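Tidy-the-table demos, how messy is messy enough?

tamuno_teleop
Posted Sunday, 9:14 pm

So I've been recording teleop episodes for the Grilthorpe cleanup task (trash off the coffee table, into the wastebasket) and I need a sanity check before I do a few hundred more. I've got 100 so far and I keep going back and forth on how I lay the stuff out. Same layout every time and the policy just memorizes it. Totally random and I spend half the night restarting botched grasps.

Right now it's three things on the table: bottle, tissue, wrapper. 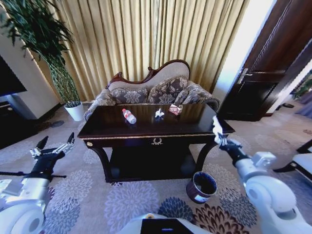 Bottle on its side, tissue in the middle, wrapper on the right. Head view.

I start every episode with the wrapper because the basket is over on that side. Is that dumb? Should I mix up the order?

drusta77
Yes mix it up. We did 4000 episodes in one fixed order and the thing flat out refused to touch item two if item one was already gone. Had to redo a big chunk in February and I'm still mad about it.

vovow
Disagree, kind of. Fixed order is fine if your instruction text names the object. If the label only says "clean the table" then sure, you need variety. What are your labels like?

tamuno_teleop
Just "clear the table", one line for the whole episode. I guess I could split them by object, it's only 100, I can do that by hand over coffee. The wrapper is the part I'd label most carefully anyway, it's such a fiddly pinch.

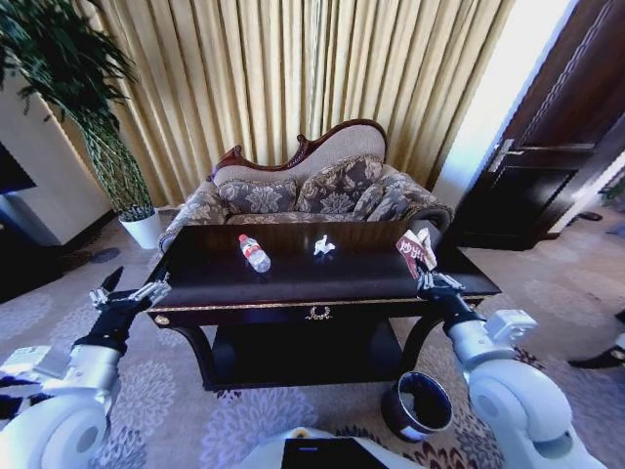

And with something that light I'm never sure when to call the grasp "done" – when the fingers close, or when it leaves the table? I've been marking it at finger close and now I'm wondering if that was a mistake.

drusta77
Leaves the table. Fingers close on nothing all the time.

vovow
Finger close, but add a success flag. You want the near misses in there too! People throw those away and then wonder why the robot never tries again after a miss.

drusta77
You want SOME of them. I kept every failed grasp once and got a robot that pokes at tissues all day long.

Ibrahim Akpan
Coming at this from the data cleaning side. What do you have besides the head camera? I've had to drop whole batches because the wrist stream was garbage, and for thin stuff like paper I lean on that one way more. Shiny table tops make me nervous too.

tamuno_teleop
Wrist is on and recording, but yeah, it's a very shiny table.
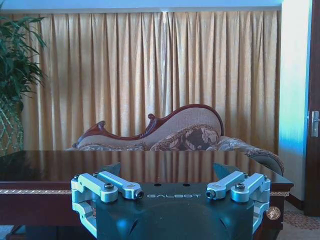
Wrist view, gripper open. Look at those curtains in the table top.

Ibrahim Akpan
Oh wow, OK. I'd keep that table but do some with the curtains open and some at night with the lamps on, or it'll learn those stripes. And check your timestamps, I had one set where wrist and head were 30 frames apart and I found out after training.

vovow
+1 on the lighting. Still think you should leave the order alone, for the record.

drusta77
Noted and wrong :)

tamuno_teleop
Ha, OK. Plan for tomorrow is shuffled order, one label per object, success flag, and I'll keep a few misses. Going to check timestamps tonight, starting with episode one, wish me luck. Does anybody have a script for that or am I writing my own?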